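**Kilik Institute and Louro College open a shared credit program for exchange students**

Dec 15, 2025. The Kilik Institute and Louro College have signed an agreement that lets students of both schools study one semester abroad without losing any credits. The program has the name Drarnesum and starts with 2 semesters of teaching in English.

In October, 347 students answered a survey on study abroad. Many wrote that they were afraid to graduate late.
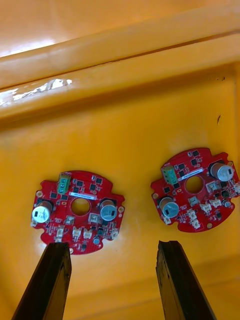

*Two red circuit boards in an orange-yellow tray.*

"A student should know before the departure which courses will be accepted at home," said Duangjai Siriwan, head of international relations at the Kilik Institute. "Until now, the answer came often after the return."

Under the agreement, each student receives a signed course plan before travel. Changes are possible in the first weeks of the semester, if both advisers agree.

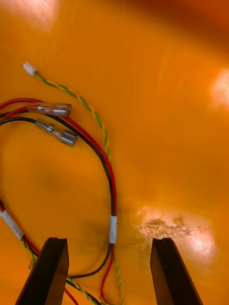 *Red, black, and green-and-yellow wiring with small connectors.*

The host school also offers a language course, free of charge, and a place in student housing. Travel costs stay with the student, but the Dristada Foundation gives a grant of 2835 euros to those with low family income.

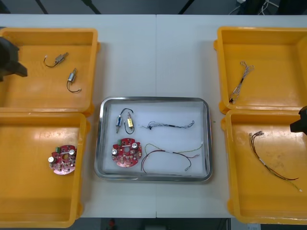
Teachers can take part too. Nadège Brunet, dean of studies at Louro College, will coordinate short teaching visits between the departments. "Our students who cannot leave home also deserve to meet another way of teaching," she said.

Applications are made through the international office of the home school. Questions from the press can be sent to the same office at the Kilik Institute.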